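Search this site Enter keywords Go

Turncombe site – produce handling cell, pre-use inspection
Unit: Zasix two-handed humanoid
Inspector: Virgil Crăciun
Task under review: picking and restocking from a crate display

1. Emergency stop, both stations. PASS.
2. Wrist modules, left and right. PASS. Straps checked for play, brackets tight.
3. Cable at left wrist. PASS WITH COMMENT. Clear of the fingers at full spread. Recheck after 100 cycles.
4. Finger joints, free movement. PASS.
5. Grip force limit, soft fruit setting. FAIL. Set for citrus. Tomatoes marked in 70 of 282 picks on the June run. Reset and repeat before any further trial.
6. Reach under upper shelf. PASS WITH COMMENT. Metal crossbar sits close to the approach path. Keep the slow zone on.
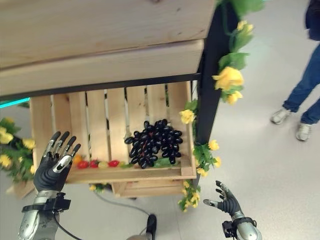
Display crate with grapes, tomatoes and an orange-coloured fruit, both hands in view.

7. Floor cables. FAIL. Grey cable lies across the floor in front of the display. Cover or reroute.
8. Persons near the cell. COMMENT. Marked standing line needed behind the display as well as in front.
9. Decoration. COMMENT. Artificial vine hangs beside the crate on the right. Fingers can snag on it – tie back or remove.
10. Grapes. NOT RATED. No safe grip defined for a whole bunch. Lift by hand until Ceneck supplies the revised routine.

Overall: not ready for unattended shop-floor work. Firm single items can be handled under supervision. Soft and bunched produce stays with staff. A person still restocks a crate faster, and with less waste.

Reinspect when items 5 and 7 are closed. Copy to Mao line supervisor.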